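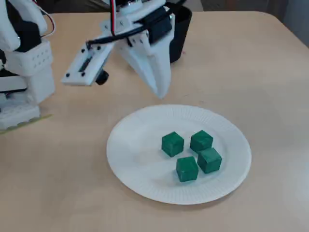 September 14, 2024 – open day, notes written the same evening

Well, we did it, and people came! Final count on the sign-in sheet was 105, and Vira thinks a good number walked past the sheet without stopping (I would too, it was behind the door). Writing this down while I still remember who asked what.

The arm table was my job, with Kyrylo on relief so I could eat. Task was the cubes-from-the-plate one, same as we practiced in June: four green cubes on a paper plate, black container next to it, arm moves them over one at a time. I had wanted to do the stacking demo, but Kyrylo talked me out of it and he was right. People like a task they can understand from the doorway. Put the cubes on the plate, say "they go in there," and everyone gets it, including the five-year-olds.

We did 30 full runs over the day and 9 of those had at least one drop or a miss. That's worse than our practice numbers, but I don't feel too bad about it. The misses were mostly late in the afternoon and I have a feeling the gripper calibration wandered. Should have redone it at lunch. Next time I will!

Questions I got over and over:

Is it printed? Yes, the white parts are. Two people wanted to know how long the whole set takes and I gave them two different answers, so somebody please look at the print log and tell me the real one.

Why paper plates? They're cheap and the green shows up well on white. A kid then asked what would happen with a green plate and I promised him I'd try it. So that's on the list – green plate, green cubes, see what the camera makes of it.

Is it going to take somebody's job? Svyatoslav handled that one much better than I do. He just lets the person set the cubes out themselves and then they talk while it works. 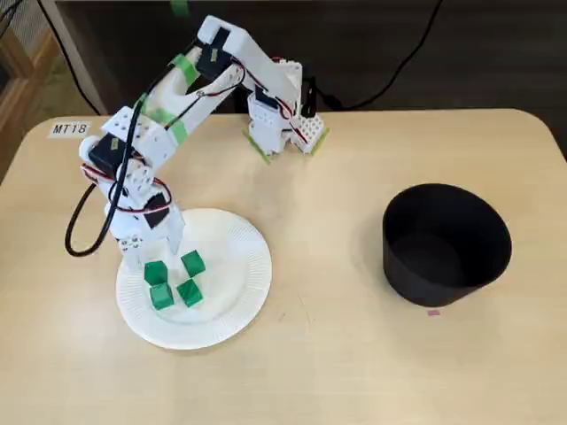

Kyrylo would like it on record that the tape on the forearm is fine and he doesn't want to hear any more about it. A visitor from Hilline did ask, very politely, if the tape was structural. I said let me introduce you to Kyrylo and went to get coffee.

The Hilline people were great, by the way. They stayed through 19 picks without sitting down and wanted to know about cable routing, and I had to admit we don't have much of a plan there, the wires go where they go. They use little printed clips at each joint. Radymyr got a sketch of the clip from them, it's taped inside the back cover of this notebook. Don't throw it out.

Also talked to a teacher who'd like to bring a class. I gave her Vira's email (sorry Vira).

To do before the next one:
– recalibrate gripper at lunch, put it on the schedule so it really happens
– print some of the joint clips and try them on the forearm first
– sign-in sheet out in front of the door
– green plate test
– more coffee, we ran out before two
– Radymyr has the spare servo in his bag, get it back from him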